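List: home-robot-practice
Subject: Re: [practice] Draft 2, wiping tasks near powered appliances
From: Athina Makris
Date: 22/08/2024

Replies inline. I cut the parts of the thread on battery transport.

> Section 4 says the appliance is to be "isolated" before a
> wipe task. At Skostcombe we read that as unplugged. Lellon
> reads it as switched off at the panel. Which one is meant?

Unplugged, with the plug left in the operator's sight. A touch panel can be activated by the cloth or by a fingertip, so off at the panel does not count. Contact near a vent also needs its own line. In the case below the fingers hold the cloth over the top front edge of an air purifier, with a slotted grille directly behind the rim.
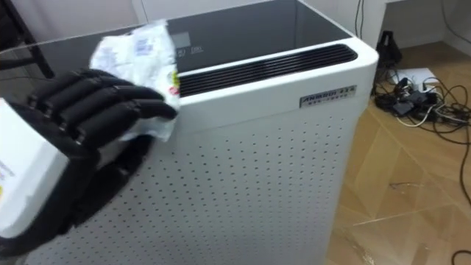

Photo: A. Makris / Skastine working group

Proposed text for 4.3: "Where a wiped surface adjoins a vent or grille, the cloth shall be damp, not dripping, and no loose end shall be able to enter the opening." I would also add a check of the cloth after each pass.

> 5.1 asks for 200 cm of clear floor on all sides. Few real
> rooms have that. Can we drop it?

I would not drop it, but I would split it. The 200 cm should apply to people. Fixed furniture needs only to be listed on the room sheet with its distance from the work path. Cables are a separate matter. Overhead lines and floor lines should each get an entry, and a cable on the floor should be routed behind the direction of travel. 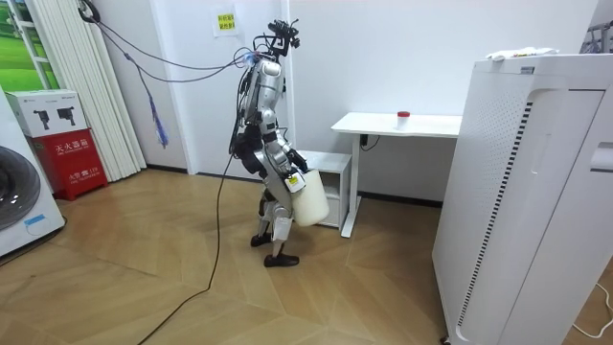 Fig. 2. Humanoid carrying a white container; cables overhead and on the floor.

Carried containers are not covered in the draft at all. Caron's comment 51 asks for a stated maximum fill and a lid. I support the lid. The fill limit should be set by mass at the grip, as volume says little about load.

Extinguisher access: keep the present wording. The cabinet stays reachable without crossing the work path.

Please send objections on 4.3 and 5.1 to the list, not to me. Draft 3 goes out in September.

Athina Makris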